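Noltell Boards > Small Arms and Benchtop > Faults and Safety

Thread: Arm kept pushing after the stop was pressed. Vendor says "expected behavior"

gridlock_pete
Oct 16, 2026
We run a tabletop arm on a block pushing task. No jaws, just a straight rod that shoves blocks around a wood board. Controller is a Wuvotico, bought new in March. This week the rod came down too low, caught the board and started dragging. I hit the stop button on the pendant. It kept going. I counted 18 centimeters on the tape afterward, and there's a scratch to prove it. Support wrote back that the pendant stop "finishes the current motion segment" and this is expected behavior. Expected by who?

marrow_and_pine
Did you hit the pendant stop or the real e-stop? They're two different things on that box. The red one on the pendant is a pause with a fancy color.

gridlock_pete
Pendant. The real one is on the back of the controller, which sits under the bench. I know, I know. But if you paint a button red and print STOP on it, I'm going to believe you.

tinwhistle88
I don't buy the vendor's story. A finished segment on a pushing task should be a couple of centimeters at most. You don't get 18 unless your planner is sending long moves. What are you feeding it?

gridlock_pete
Short waypoints, or so I thought. The job is separating one block from a pile, so it's little nudges mostly. You come down next to the clump, push, lift, come down again. Nothing in there should need a long straight run. 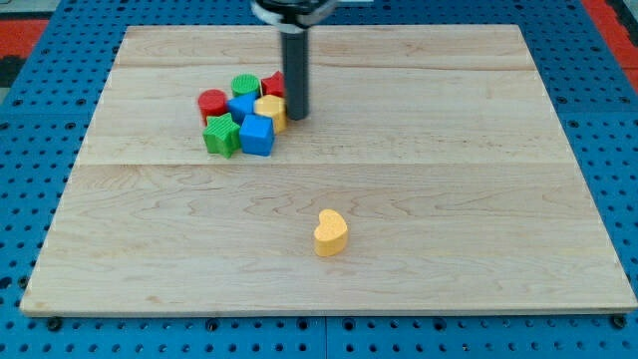
The log has 1,041 waypoints for that session and the controller merged a bunch of them into one move. There's a "smoothing" option that was on out of the box. With that on, a "segment" is whatever the controller feels like calling a segment.

marrow_and_pine
There's your answer then. Turn smoothing off and it's fixed.

tinwhistle88
That's not fixed, that's smaller. The stop still doesn't stop. It waits for a shorter thing to end.

Also nobody has asked why the rod was too low in the first place.

gridlock_pete
My guess is the height offset. We swapped the rod for one 3 mm longer and I re-entered the tool length. The settings page shows the new value. Whether the controller is using it is another matter, because after a restart it went right back to riding high like it should. Never touched the number.

vondonholm_bench
We had the same thing at Vondonholm with the older firmware. Tool length doesn't load until power cycle. It's in the release notes, way down. I'd say this one is half on you for not doing a dry run over foam after a tool change.

gridlock_pete
Half, fine. I'll take half for the tool length. I'm not taking any of it for the button.

marrow_and_pine
It's a small arm pushing little blocks. I think people are getting worked up over a scratch. The force limit would have tripped if it hit anything serious.

tinwhistle88
Would it? It dragged a rod across wood and the limit didn't trip. I'd like to see the number it's set to before I put my hand anywhere near that board. "It's small" is how my coworker got a blood blister.

vondonholm_bench
Agree on that part. Force limit on those ships at the maximum. Check it.

gridlock_pete
Checked. Maximum. So that's 2 defaults I'd call wrong, plus the button.

Moved the real e-stop up to the front edge of the bench this afternoon on a longer cable from Fothergill. Hit it mid-move three times and it cut dead each time. Smoothing is off. I've asked Wuvotico in writing whether the pendant stop can be changed to a hard stop, and so far I have a ticket number and a link to the manual page I quoted to them.

marrow_and_pine
Post what they say. I still think it's a labeling problem.

tinwhistle88
A label that gets the arm to keep moving when you tell it to stop is a safety problem. Please keep the log file before they ask you to update the firmware.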